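Slide 6 - cordials (if we're past 3.15, skip the Lerance story)

Right, show of hands, who's made their own raspberry cordial? Keep it up if you strained it twice... I never used to either! I was a one-sieve person until the Heinonen tasting, and then I got terribly fussy (pause, let them laugh). My usual batch is 739 ml, and it'll do for a good few evenings. Pass the sample jug round now - start at the back.

Next slide. Have a look at the bottom of the glass before I say anything.

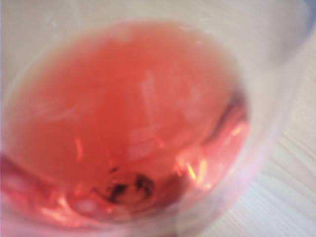 Slide 7: pink-red drink in a clear glass, dark specks at the bottom

Ask - would you still drink it? I would. Then on to muslin.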